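Stirnex Hand-Held Gripper Set: Setup and Care

Product overview

The Stirnex set is a pair of hand-held grippers, left and right, supplied by Gratholm for tabletop handling work. It is issued with marker cubes, wrist bands, a carrying harness and the Vilodine recording software. This page covers setup of the pair at a work table and the routine care expected of the holder. Installation of the software is described in a separate guide.

Supplied items

Left gripper and right gripper
Marker cubes, one per gripper
Wrist bands and connecting cables
Harness with adjustable shoulder straps
Spare hook-and-loop patches
Hex key, cleaning cloth and carrying case

Preparing the work table

Select a stable table that allows the operator to stand close to the edge with both forearms extended. Chairs may remain in the room but should be moved back on the side where the operator stands. Window blinds should be lowered before the first session of the day and left in the same position until the last. Strong sunlight across the marker faces reduces tracking quality.

Place the objects to be handled within reach of both grippers. Cables that are not in use are to be coiled and kept clear of the operator's feet.

Fitting the set

Put on the harness first and adjust the shoulder straps until the weight rests evenly. Fasten the wrist bands next, then connect the cables. Each cable should have enough slack for a full reach across the table. A cable that pulls at the wrist will cause the operator to shorten the movement, and the session will have to be repeated.

Attach the marker cubes last. Each cube is keyed to one side and will not seat fully on the other gripper. Tighten the retaining screw with the hex key until it stops. Do not use thread adhesive.

Calibration

Start Vilodine and select the Ñahui profile, which is the standard profile for seated and standing table work. Hold both grippers over the table with the cubes facing upward, then open and close each one fully when prompted. The procedure takes 52 seconds. If either side fails 2 times in succession, clean the marker faces and check the retaining screw before trying again.

Calibration must be repeated whenever a cube has been removed, however briefly.

Routine care

Wipe the housing and the marker faces with the dry cloth after each session. Solvents and alcohol wipes will dull the printed pattern and must not be used. Dust in the mesh pad may be removed with a soft brush. The black rim around the pad should be inspected for splits at the same time.

Hook-and-loop patches lose their hold with use. Replace a patch when its corners begin to lift. The housing must be clean before a new patch is applied, and the patch should be pressed down firmly and left overnight.

The finger linkage is to be inspected after every 400 operating cycles, as shown on the Vilodine status screen. Play in the linkage should be reported to the service desk. Holders should not open the housing.

Return and repair

Sets sent for repair must include both grippers and both cubes, even where only one side is at fault, because the two are matched before dispatch. The normal repair period is 7 working days. Workshop returns are received on Thursday mornings. The annual service recall takes place in July, and holders will be notified in advance.

Questions concerning service should be addressed to Teresa Ó Riain, Equipment Support, Gratholm.

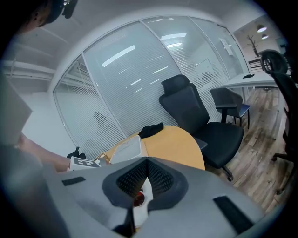
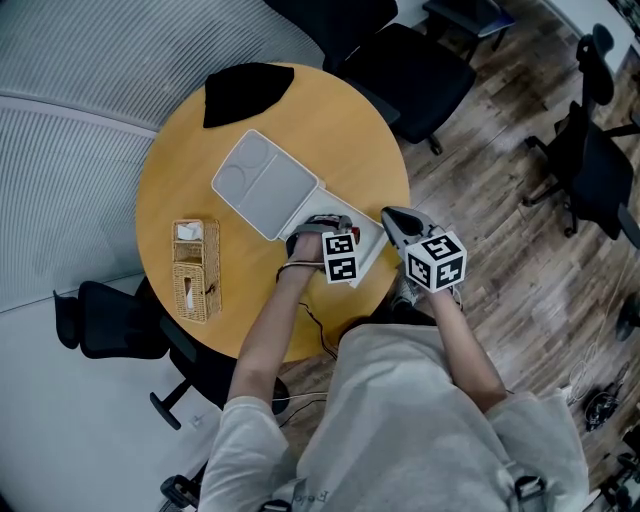 Hand-held gripper equipment at a round work table, first and second views.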